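Notebook, supplements bench, January
Softgel fill, fish oil with D3, second pilot lot

Started at 7:40 in the morning with a big coffee and the good intention of finishing the disintegration runs before lunch, which did not happen, but we got a lot further than I feared last night. Yiran had already set the water bath going, bless her, so I went straight to the capsules. Writing this up in order as far as I can remember it, and Abelardo, if you're reading, please fill in what I've missed in your half. 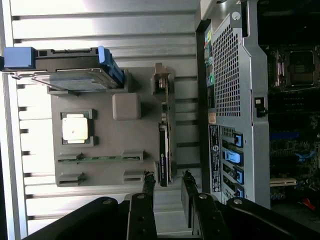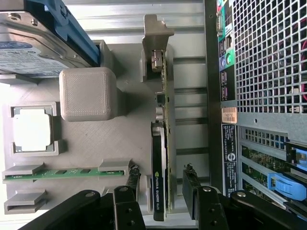 Parts tray, with a hard drive in a blue-trimmed holder.

Where we stand with the lot

Lot came off the Stasura encapsulator with 1136 good capsules after the sort. We pulled 40 for the bench and put the rest on the drying trays in the small room. The shells looked nice to me, clear and a good even gold, with a seam I could hardly feel. A few from the very start of the run were a bit flat on one side, and I've bagged those separately with a pencil label because the marker keeps rubbing off on oily plastic. (Same thing happened in the fall. We really should just buy the other markers.)

Smell is fine. I cut open three and passed them around and Fermín, who has the best nose of any of us, said clean, a little grassy, no paint. I'd call that the lemon oil doing its job, though I'd like to smell them again in a month before I get too pleased with myself.

Disintegration

Six capsules in the basket, water at 37 C, discs in. First rupture at 4 minutes, last one open at 9. Second set of six: first at 4, last at 8. Happy with both. The first pilot lot had one straggler at 14, so the softer gel mass from Farías does seem to be helping, but I changed the drying time as well, so I can't honestly give all the credit to the gelatin. I know, I know – one thing at a time. Elba said so when I wrote the plan and she was right.

Third set I stopped halfway. One of the discs had a chip in it and was hanging up on the mesh, and I didn't want a number in the book that I'd have to argue about later. Swapped the disc, rinsed everything, will repeat tomorrow with six fresh ones.

Fill weights

Ten capsules, weighed whole, then cut, rinsed and the shells weighed dry. Mean shell came out at 385 mg, heavier than I wanted. It makes for a big capsule, and people at the last taste panel already told us they were hard to swallow (Ignacio held one up and asked if it was for horses). The fill itself was steady from one capsule to the next, so the pump is behaving. I think the ribbon is simply running thick. Abelardo wants to close the spreader box down a little and see what we get before touching anything else, and I agree.

Vitamin D

Sent two samples to Erport for the D3 assay, one from the premix and one from the finished capsules. I wrapped both in foil and put a cold pack in the box. What worries me is the mixing: the D3 goes in as a small amount of concentrate, and if it isn't stirred long enough before the oil goes to the hopper, the early capsules and the late ones won't match. So I asked Yiran to save a few from the beginning, middle and end of the run, and she had already done it without being told. They're in the fridge, second shelf, in the amber jars. Please don't move them behind the yogurt again.

Label wording

Spent far too much of the afternoon on this with Elba. The draft still said two capsules daily in one place and one capsule in another, left over from the old size. It's one, with food. She has also moved the allergen line up so that "fish" is easy to find, and I think it reads much better. Still open is whether we have room for the storage line in the size the printer wants. The Fostov carton is narrower than the old one and something will have to shrink or go on the side panel.

For tomorrow

Repeat the third disintegration set, new discs.
Turn the drying trays at 8, and write the room humidity on the door sheet when you do it.
Abelardo to run a short ribbon test with the spreader box closed down, thickness at both edges and the middle.
Order discs, markers, and more amber jars.
Ask Ignacio whether the rinse solvent is in yet. I used the last of the open bottle on the shells.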